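Rinirum: grasp planning for things with awkward shapes

Rinirum is the planning package we wrote at Vamness for two-finger grippers that have to deal with objects nobody would call a box. Boxes are easy! You fit a cuboid, pick two parallel faces and close. A headset, a coat hanger or a coil of hose gives you a lot more to think about, and that is the kind of thing we have the most fun with.

The planner takes one fixed view and one wrist view, builds a joint model of the work area and hands back a ranked list of grasps, each with an approach path and a place to let go. Our bench for this release has a headset and a wooden mug tree on a gridded cover, with the arm asked to work out where one goes on the other.
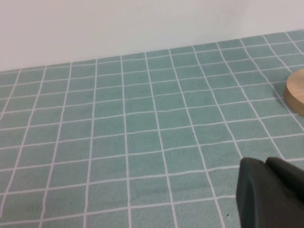 PERCEPTION

The wrist view is often the poorer of the two. Fingers fill a good part of it, and the target may be nothing more than a curved edge at the border. Rinirum keeps what it learned from the fixed view and uses the wrist view to tighten it up, so a partial sighting of a round base still counts for something. Printed grids are handy too. The line finder picks them up and fits the table plane from them, even where the lines wobble a little (and cloth lines always wobble).

Each view is cut down to 2000 surface points before planning starts. You can raise the limit in the settings file. We rarely do, except for thin parts such as pegs and rods, where a few extra points help a lot with the direction of the axis.

Gripper masking is built in. Load the finger model, run the mask tool once with the fingers open and once with them closed, and the planner stops treating your own hardware as an obstacle. Please redo this step if you change fingers!
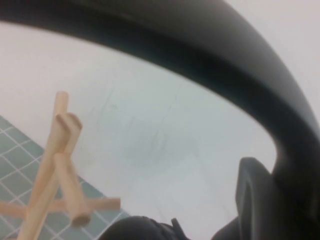 Masks are saved with the tool definition, so a cell with two tool changers can keep one for each and swap them by name. Older masks from the October release load fine, but they don't include the soft border, and you'll see a few stray points near the fingertips until you make new ones.

PLANNING

A hanging goal is described as a relation between two objects: this opening goes over that post, with this much clearance. The planner then searches for a grasp that still works at the far end of the move. Early builds were happy to pick up a headband in exactly the spot that had to rest on the peg, and we all learned something from that. The release pose is now scored first and the pickup second.

The built-in shape library has 416 entries, with loops, hooks and branching stands well covered. If yours is missing, add a mesh or sketch it from cylinders in the editor.

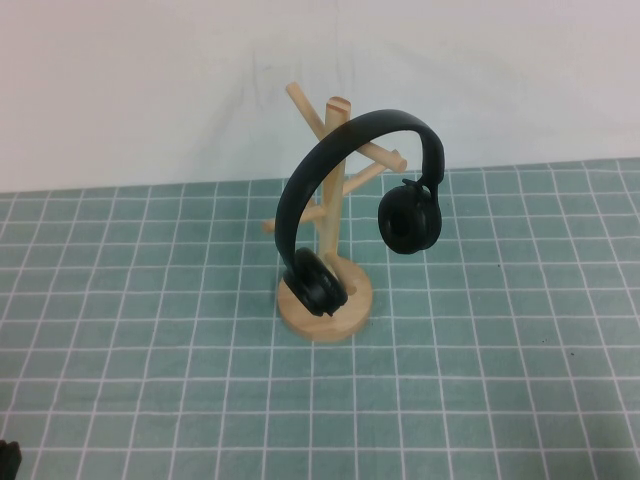

Drekeo Group, Manipulation Software

We look after the planner, the mask tool and the replay viewer. The viewer is the part we use most ourselves. It lines up both camera streams with the planned path and the joint log, and you can drag back to any moment and ask for a fresh plan from there. Rejected grasps stay in the list with the reason beside them: collision, reach, clearance or low score. Handy on a slow afternoon, and even handier when a cell has stopped and people are waiting.

Replay files from our own bench are included with the download, 793 in all, sorted by object pair. They open without a robot connected.
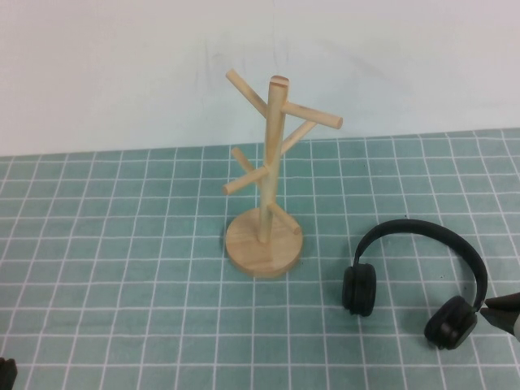
Woldegiorgis wrote to us that the rejected list should be open by default, as it was the first thing worth reading after every failed pick, and that a clearance number alone meant little without the two surfaces it was measured between. We agreed on both points. The list now opens with the viewer, and clicking a clearance value lights up the pair of surfaces in the model.

WHAT YOU NEED

One arm with a joint position interface
A two-finger gripper with a mesh or a CAD file
One fixed camera and one wrist camera, both calibrated
A Linux machine, with a graphics card if you want live replanning

Without a graphics card everything still runs, but replanning waits until the arm is still. The default time limit for a plan is 10 seconds and can be set per task.

Page updated 2023-12-07. Release notes and the tool definition guide are in the docs folder of the download.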